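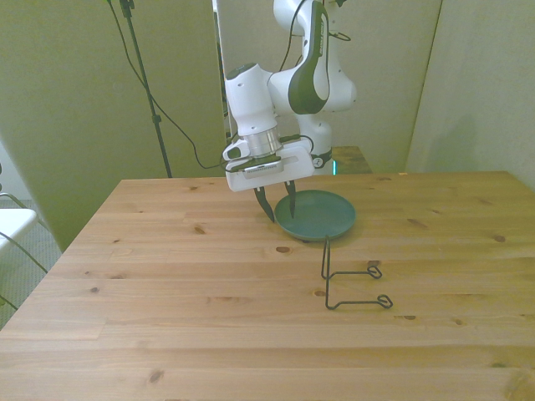

A promise is only a polite way of saying what you expect to do, one of the comment slips argued after our last meeting, and when you don't do it you were wrong about the future, the way a weather forecaster is wrong, and you owe people an apology for the bad forecast and nothing more.

I've been thinking about that slip ever since, and I decided to throw out the opening I had planned and start with it. So thank you, whoever wrote it (they're anonymous and I like them that way). I think it's mistaken, but it's mistaken in a way that helps, and most of these notes are an attempt to say where.

Introduction to Moral Philosophy, Stidmont College
Notes for the unit on promising
Reading: Gerkance Reader, the short chapter on promises, which begins on page 66. Please read it before the discussion section in Hjaltadóttir Hall, and bring the Reader with you, as we'll be looking closely at wording.

The forecast view

Let's give the view on the slip a name and call it the forecast view. It says that "I promise to help you move in" means about the same as "I predict that I will help you move in," perhaps said with a little more feeling. There is a lot to like here. It's simple, it doesn't ask us to believe in anything mysterious, and it explains why we get cross with people who promise carelessly, in the same way that we get cross with people who pass along rumors as if they were settled fact.

Now try a case. Suppose I promise to drive you to the train, and suppose I also know myself very well and know that I tend to oversleep. I say to you, with complete accuracy, "I promise to drive you, and I predict that I won't." On the forecast view I've contradicted myself, as though I had said that it will rain and that it won't. But that isn't how it sounds, is it? It sounds rude and rather alarming, and you would be wise to call a cab, but you understand both halves. You could even hold me to the first half by pointing at the second: "Well then, set an alarm!" We never say anything like that to a forecaster. If the forecaster says rain and the sun comes out, we don't tell her she ought to have made it rain.

That's the first thing I'd like you to write down. When a prediction and the world come apart, the fault lies in the prediction. When a promise and what I do come apart, the fault lies in what I do. People who work on language sometimes call this a difference in direction of fit, and you'll meet the phrase in the Reader, but please don't use it in your paper unless you can also say it in your own words.

The expectation view

A better attempt keeps part of the forecast idea and adds something to it. On this view, what matters is that I've led you to count on me. You turned down another ride, you packed the night before, you told your family which train to meet. If I let you down now, I harm you, and I harm you through something I did on purpose. I'll call this the expectation view. It's the one most of you gave, in one form or another, when we did the warm-up, and there's no shame in that at all. It's a serious view with serious defenders, and I held it myself for a good long while.

Its great strength is that it ties promising to things we already care about, such as honesty and not leaving people in the lurch. We don't need a special rule for promises if the ordinary rules will do the work.

Two worries, though. The first is about promises that the other person doesn't believe. Imagine someone who has broken his word to his sister so many times that she has stopped listening. He promises once more to pay her back. She shrugs and makes her plans as if he had said nothing. There's no reliance there and hardly any expectation. Does he owe her the money any less, on account of having promised? Most people feel that he's bound just as tightly as before, and some feel that he's bound more tightly. If you share that feeling, then the expectation can't be the whole story.

The second worry runs the other way. I walk through the same park at the same time every morning, and a neighbor who has noticed sets his clock by me. He really does rely on me. One morning I stay in bed. I may be sorry to hear that he was late for work, but I haven't broken faith with him, and if he came to my door to complain I would be puzzled. So we can have reliance with no obligation, and it seems that we can have obligation with no reliance, and that ought to make us look somewhere else.

(Somebody always says at this point that the neighbor should have asked. Keep hold of that thought. It's a very good thought, and it takes us straight to the next section.)

The authority view

What would have changed if he had asked, and I had said, "Sure, count on it"? I would have handed something over. Before, it was up to me whether to walk in the park. Afterward it's partly up to him. If he wants to let me off he can, with a word, and if he doesn't, I can't let myself off, however good my excuse sounds to me. On this account a promise passes a small piece of authority from the person who makes it to the person who receives it.

I find this the most attractive of the views, and I'll tell you so plainly, so that you can push against me. It makes good sense of release. A forecast can't be released by the listener, and a harm can't quite be either, though it can be forgiven. But promises are released all the time, over coffee, without any fuss. "Oh, don't worry about Saturday's dishes, I've done them." It's over, and there's nothing left to forgive. 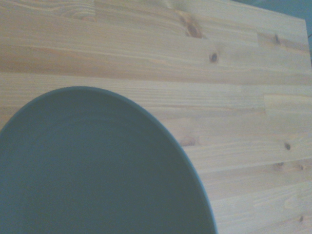

Can you make a promise to yourself?

On the authority view it's hard to see how, given that the person who holds the promise can always let go of it, and in this case that's the same person who would like to get out of it. What we usually call a promise to ourselves is probably a resolution, and resolutions have a different sort of grip on us.

I know that answer disappoints people. Every time I teach this unit there's a long conversation about New Year's plans and marathon training, and I enjoy it every time. One way to defend promises to yourself is to say that the person you are now and the person you'll be later are far enough apart for one to owe something to the other. If you'd like to try that in your paper, please do, but be careful. You'll need to say which of them can do the releasing, and when.

A hard case for the authority view

It would be unfair to pick at the other views and leave my favorite alone. So consider the promise made at a deathbed. A woman promises her dying aunt that she'll keep the family shop in Jornitton open. The aunt dies. The shop does badly, and the town would be better served by almost anything else on that corner. Who holds the authority now? The aunt can't release her. If the authority died with the aunt, the niece is free the next morning, and that seems too quick. If it didn't, then it has nowhere to live, and the niece is bound forever by something no living person can lift, and that seems too heavy.

You might say that the aunt would have released her, had she known. I'm tempted by that. But notice that we've moved from what someone did say to what someone would say, and once we allow that move it's hard to stop. My friend would surely let me off if she knew how tired I was! Perhaps she would. I still think I ought to call her and ask.

The expectation view struggles here too, by the way, and you might spend some time working out why. The forecast view has no trouble whatever with the case, and you can decide whether that counts in its favor.

A word on promises that should be broken

None of this means that a promise must be kept whatever happens. If I've promised to meet you for lunch and I come across someone hurt on the road, I should stop and help, and you'd think poorly of me if I didn't. What interests me is what comes afterward. I still owe you a call and an explanation, and perhaps another lunch. Something of the promise seems to stay behind even when I was quite right to break it. The Reader calls this a remainder. When you read that part, ask whether each of our views can find room for it, and try to be generous to the ones you don't like.

For the discussion section

We'll have 60 minutes, and I'd like to spend most of them on the shop. Please come with a written paragraph saying whether the niece is still bound, and which of the views you're leaning on when you say so. It doesn't need to be polished. If you've changed your mind halfway through, leave both halves in, because I learn a great deal from seeing where the turn came.

The paper for this unit should be 2 pages, double spaced. Choose a single view and a single objection to it, and stay with them. The papers that go wrong in this unit usually go wrong by trying to cover everything in these notes, and I've already done that at more length than you need. You don't have to end up agreeing with me, and you don't have to reach a settled answer, but I should be able to tell what you think the strongest reply to the objection would be.

Comment slips are in the tray by the door, as usual. If the author of the forecast slip would care to write another one, I'd be delighted to read it.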